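3.2 Open boxes and how long they stay open

I went into this part of the study thinking about lids. My earlier work in Clondthorpe had been about full closets and spare rooms, and I'd gotten used to treating a shoebox or a small carton as a finished thing: closed, stacked, and written on with marker if you were lucky. Then I started the home visits in Barkham and kept running into boxes that weren't closed at all. They sat on kitchen tables, on dressers, on the end of the bed, with one or two things in them, and people moved them from surface to surface without ever putting them away.

So I changed the recording sheet. For the first few homes it only asked what was in a container and where the container was kept. From October on it also asked whether the container was open, what it was resting on, and whether the person thought of it as storage, as packing, or as something on its way out the door. That last question did most of the work (and got the longest answers, which I was very happy about!). In all I logged 107 open boxes across 30 households, and footwear came up far more than I had planned for.

Shoes are awkward to pack. They have a shape you can't fold, they're dirty on one side, and they come in twos, so whatever you do with the first one decides what you can do with the second. People told me they'd put a shoe in a box to see if it fit and then leave it there while they thought about it. One woman called this "parking" and I've borrowed the word for the rest of the paper. A parked item is in a container, but its owner hasn't decided that the container is where it lives.

Figure 4 shows the kind of arrangement I mean. I coded it as parked, with footwear, on a table, and I'll come back to those codes in the next section when I compare tables with floors.

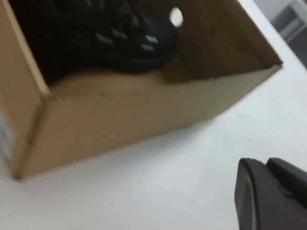

Figure 4. Black shoe with light gray reflective accents in an open cardboard box, on a white table. Note the round hole in the back wall.

Two things matter to me about boxes like this one. The first is the bare cardboard. There's no tissue, no bag, nothing between the shoe and the bottom in the part you can see, and part of the floor is left free. In my interviews, people who were packing for a move talked about free floor as something to fill — socks, chargers, a belt, anything that would stop the contents from sliding. People who were parking didn't talk about it at all, and when I asked, several of them looked at me like I'd asked why there was air in the room. I've taken this as a fairly good sign of which activity I'm dealing with, though I wouldn't lean on it alone.

The second is the hole. I didn't have a code for holes in boxes when I began, and I should have. Some people use them as a finger grip for pulling a box off a shelf, and a couple said they liked having one because it let the shoes air out. I can't tell from a hole what it was made for, and I don't try to. What I can say is that in the Barkham interviews a box with a hole in it was more likely to be described as "a shoe box" even when its owner couldn't remember it ever holding shoes.

I also want to say a little about the table, mostly because a reader of an early draft asked why I kept bringing up furniture. A box on the floor gets walked around. A box on a table has to be dealt with by dinner, or by the next time somebody needs to spread out their paperwork. Nine of the households had a rule about this, usually some version of "off the table by Monday," and in those homes the parked boxes moved along much faster. They didn't always move to a closet. Quite a few went from table to chair, and I have one that went from table to chair to stairs and was still on the stairs at my last visit.

My coding scheme started out as the one in the Semaan storage inventory, which sorts containers into closed, open and overflowing. I kept those three and added parked as a fourth, to be used together with open. The overlap is messy and I had to recode the first batch by hand, over a long and fairly grumpy weekend. The recoded sheets, along with the interview guide, are kept in the Kivusance project folder under the same box numbers used in the tables.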